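March, 4:40 pm. Odico sim kit, trial license, kitchen pack. Second go after Alper's reinstall.

Loads clean now, 97 seconds cold. Still too slow — ask Tekon if thier build caches the meshes. Arm model seems fine, joint limits match the sheet. Kitchen counter layout on default lighting, pump bottle just right of centre near the front. 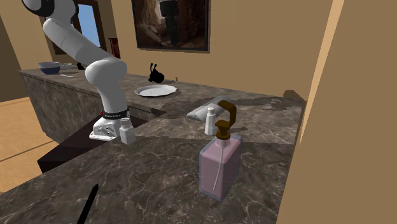 Ran 12 resets, one crash on the last. Log saved, sent to Védís. Contact on the marble looks ok but I don't trust friction defaults, need to check againt the real bench.

Price is 1496 per seat per year, no scene editor in that. Editor is extra?? Liesbeth to call them. Ornia trial ends before this one so do that first.

To do: texture swap, grasp script, ask Dušan re GPU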